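Newsletter > Spring Letters > Around the House

We use cookies to remember your reading preferences. By continuing you agree to our cookie notice.

The Great Linen Turnover at Dilham House

Every March, when the heating finally goes down a notch and the windows can be propped open for an hour after breakfast, we go through the bedding at Dilham House from top to bottom, and every March I promise to write a few words about it for those of you who have asked how a small guesthouse keeps its beds nice. So I have made a pot of coffee and sat down to do it properly.

We have 11 bedrooms, and each bed gets three full sets of sheets – one on the bed, one in the wash and one resting on the shelf. I learned that from Sólveig Ketilsson, who ran the house before me and who believed very firmly that cotton needs a rest between uses. I can't say whether there is any science in it, but her sheets lasted for years and years, and some of them are still going (a little thin in the middle, bless them, and soft as anything).

The first job is sorting. I take each sheet to the landing window and hold it up to the light, and anything that shows a worn patch goes in the mending pile. Small tears near the hem can be saved with a bit of tape and a zigzag stitch. A sheet that has gone thin all down the center gets cut in half lengthwise and sewn back together with the outer edges in the middle, the way our grandmothers did it, and after that it is only used under a mattress pad where the seam won't bother a sleeper. 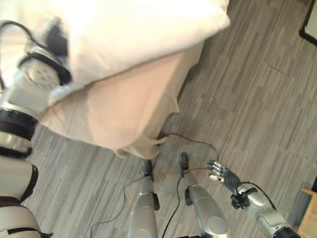
White on top, a beige sheet below.

Color is the other thing people ask about. For a long time we were an all-white house, and it does look lovely on the first morning, but I have come around to beige for the sheets. It's kinder in the evening light and it forgives a good deal more, especially tea. We bought the new ones from Chaudhary, the drapery shop by the bridge, and the bill for the whole house came to $3,231, which made me sit down for a minute. They do feel wonderful, though, and I hope to be complaining about the price of the next lot a long time from now!

Washing is simpler than people think. Warm water, half the soap the box tells you, and never so full a drum that the sheets can't move around. We skip the fabric softener altogether and hang everything in the yard whenever the weather lets us. Hjalti Hedegaard put up a second line for us last fall, so we have 54 feet of it now, and I am sorry we waited so long to ask him.

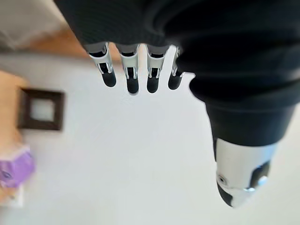
Black ribbed knit and silver fingers, close up.

Pillows get their own day. Check the label first, wash them two at a time so the drum stays balanced, and dry them for much longer than seems reasonable, stopping now and then to shake them and break up the lumps. If you fold a pillow in half and it just lies there folded, it has done its work and you may thank it and let it go. Ours go to the animal shelter, after a phone call to see what they can take.

The blankets will be next month's letter, along with Sólveig's recipe for lavender bags, if I can read her handwriting. If you have a mending trick of your own, do send it along or tell me over breakfast – I am always glad of a new one.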